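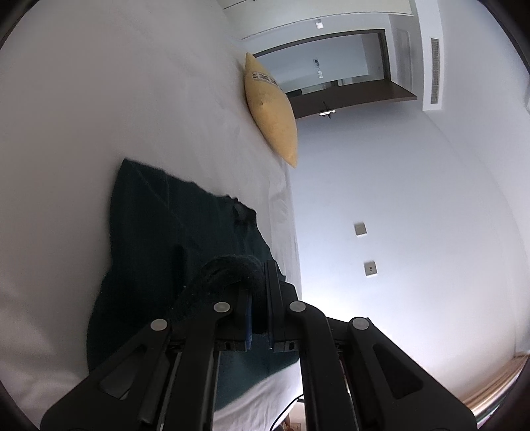 Search this site Enter keywords Go

3.2 Deck replacement and path resurfacing at Trovidton

The Trovidton section of the canal path carries walkers and cyclists between the Agyeman housing estate and the beach car park. It includes two timber footbridges, referred to below as the north and south crossings. Both were built on shallow concrete footings and had been patched several times before the present work. The survey by Tokarz and Rudd covered 829 m of path, including the approaches, and recorded surface defects wider than 12 mm.

Defects were grouped by cause. Root damage accounted for most of the length affected and was concentrated on the landward side, where pines stand close to the edging. Settlement was found mainly at the bridge approaches. At the south crossing the step between path and deck was large enough to be felt by wheelchair users, and this location was given first priority.

The contractor, Sovmont, closed one crossing at a time so that a route over the canal remained open. Deck boards were lifted and the bearers checked by probing at each fixing. Nine bearers were replaced at the south crossing and none at the north. New boards were laid with a 9 mm gap to allow drainage and fixed with stainless steel screws. The approaches were then dug out, refilled in layers and surfaced with asphalt to a depth of 40 mm.

Figure 1. Bed and wall, with a hand-held gripper closed over dark fabric.

Work on the approaches was held up in June by high water in the canal, which prevented compaction at the lower end. Frandsen suggested a coarser fill at this point, and the change was accepted after a trial patch. No change was made to the edging.

User counts were not taken during the closures. Complaints passed on by the Porov residents' office dealt chiefly with signs, in particular the lack of notice at the car park end on the first Saturday. Later closures were signed at both ends. The effect of root barriers on the repaired length is considered in Section 3.3.

Contact the editors | Copyright the authors | Back to top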